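Kitchen Counter Tips I Picked Up From Robot Research

My cousin's husband, Boonsong Sangkhawat, works on simulated kitchens at Skenix, and over dinner I got him going about spoons. Two hours, folks! His group ran 2234 simulated tries at picking up utensils, in a make-believe kitchen with a marble-look counter, and they changed only how the stuff was laid out.
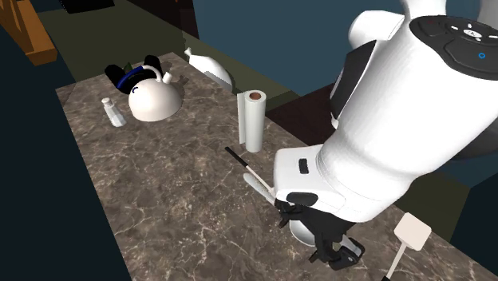
The simulated arm over the counter, with utensils, paper towels and a kettle.

The layout mattered way more than he expected. Handles lying side by side gave the program the most trouble, and so did anything right at the back of the counter. Give every utensil a hand's width of space and the misses dropped a lot. So I tried it at home. I used to dump my spoons and spatulas in one heap by the stove - now they get a folded towel each side of the burners, spaced out, handles toward me. I grab the right one without looking (well, mostly).
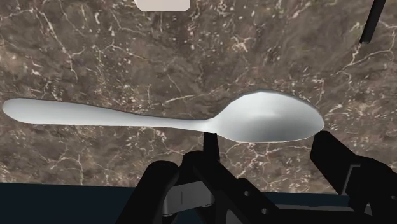
His other tip was about where you take hold. They compared grabbing at the end of the handle with grabbing closer to the bowl, 100 tries each, and the end-of-handle grabs let the spoon swing more. I hold my big serving spoon lower down now when I'm moving something heavy like chili, and there's a lot less to wipe up.

One warning from Boonsong: a simulated spoon is never greasy. Wipe your handles before you start, and keep a dry cloth within reach. Next batch of tests is in April, and I've asked him to do ladles.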